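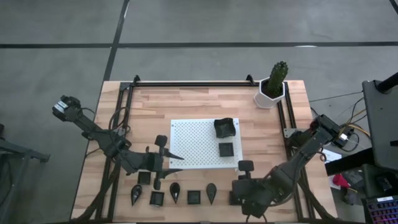 Photo: Eftychia Economou, attached to ticket 2170

Ticket 2170
Product: Endo two-arm tabletop kit, with pegboard task set
Status: Closed
Opened by: Eftychia Economou, Lambrakis
Handled by: Bradwood customer support

Message from customer, 9:40
Good morning. We have the Endo kit on trial until the end of January and I must write a review of it for my colleagues before we decide to buy. The assembly was clear and I have no complaint about the frame. My problem is with the right arm. When I run the "place cup" routine which came with the kit, the right gripper goes too low over the front row of pieces, and it closes on the wall of the cup and not around it. Sometimes the cup is then pushed toward the rail. The left arm with the same routine does its work correctly.

In the photo one cup is on the white board, below the crumpled piece, and the other pieces are in front. The left gripper is open beside the board. The right one is hanging low over the front row, and this is the position I am asking about.

What I have tried until now:
Restarted the controller and both arms, two times.
Repeated the homing of the right arm.
Changed the cup for another one from the set.
Moved the start position of the cup closer to the middle of the table. The error is the same.

I did not change any value in the settings file, because I was not sure if this is permitted during the trial.

Reply from Bradwood support, 11:15
Hello Eftychia, thank you for the photo and the list. You are permitted to change the settings, and there is a reset in the menu if you want to go back. Please send us two things:
1. The height offset of each arm, from the page Arms, then Calibration.
2. The firmware number of each arm, from the same page.
Please also check that the cables of the right arm can move freely behind the base. If they are pulled tight, the first joint can stop a little before its target.

Message from customer, 12:05
The values are as follows.
Left arm: height offset 60, firmware 141.
Right arm: height offset 0, firmware 141.
I moved the right arm by hand with the power off, through its full range, and the cables did not become tight. I also tightened the screws of the base, but they were already good.

It looks to me that the offset of the right arm was never saved. I remember that the calibration showed a green mark for both arms, so I did not look at the numbers.

Reply from Bradwood support, 13:30
You are right, the right arm has lost its offset. This can happen when the calibration window is closed before the second arm has written its values. The green mark appears too early, and we have reported this to the software team. Please do the following:
1. Take all pieces away from the area under the right arm.
2. Open Calibration and choose Right arm only.
3. When the green mark appears, wait until the word "Saved" is shown below it.
4. Close the window and read the offset again. It should not be 0.
5. Run "place cup" at slow speed with one cup.

Message from customer, 14:50
I did the steps in this order. The word "Saved" came a good while after the green mark, so I understand how I missed it. The right arm now shows height offset 60. At slow speed the cup was gripped correctly and put on the board. Then I ran the routine at normal speed with all the cups, and the right gripper did not touch a wall again.

One remark for my review, and maybe for your manual: page 111 says only "wait for the green mark." I would write there that one must wait for "Saved." I would also like a warning when an offset is 0.

Another question, not urgent. Is the teardrop piece supported by the same routine, or must I buy the Brunlow add-on?

Reply from Bradwood support, 15:20
We have passed both remarks on to the person who keeps the manual. The teardrop pieces need their own grip profile. It is included in the Brunlow add-on, and we have opened it on your account for the rest of the trial without charge. Please restart the controller one time to see it in the menu.

Message from customer, 16:10
I see it in the menu, thank you. You can close the ticket. If I have a problem with the teardrops I will open a new one.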